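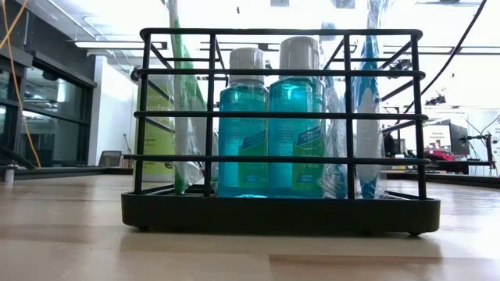

Bathroom clutter creeps up on you, doesn't it? One month the shelf over the basin holds a toothbrush mug and a bar of soap, and by May you can't put down a flannel without knocking something into the sink. I've moved house more often than I care to remember and I've come to think that small bathrooms need things that lift out. A black wire caddy with rails round the sides, like the one holding the two bottles of blue mouthwash, will stand on a shelf, a windowsill or the top of the cistern, and when you want to wipe underneath you pick up the whole lot in one go. Look for a proper tray at the bottom too, so that the smaller bits don't drop through.

Before you buy anything at all, empty everything on to a towel on the bed. Yes, everything – the hotel shampoos, the dried-up nail varnish, the cough mixture from the winter before last. Old medicines go back to the chemist, please, not down the loo. What's left will be a much smaller pile than you feared, and you can sort it into what you use every day and what you don't. Only the everyday pile earns a place near the basin.

Tall things go in the middle or at the back and short things at the front, or you'll be forever fishing about for the tweezers. Tubes are happiest standing on their caps. My neighbour Jahangir Pramanik keeps his in an old jam jar and he has the tidiest bathroom in Platusbridge, so I copied him and haven't looked back.

Now, limescale. If your water is as hard as ours you'll know the white crust that builds up round the taps. Mix 200 ml of white vinegar with the same of warm water, soak an old cloth in it, wrap it round the tap and go and have a cup of tea. Give it 18 minutes or so if you're impatient, longer if it's bad, then rinse very well and dry with a soft towel. Don't try this on marble or natural stone, and go gently on anything gold-coloured or plated. Never use vinegar along with bleach, either. Keep the two well apart and open the window whenever you clean.

Wire racks and caddies want a wipe with a damp cloth and a drop of washing-up liquid, then a good dry, especially where the rods meet. An old toothbrush gets into the corners beautifully. If you do find a speck of rust, rub it with a little bicarbonate of soda made into a paste.

Towels next time, and what to do when they come out of the wash like cardboard!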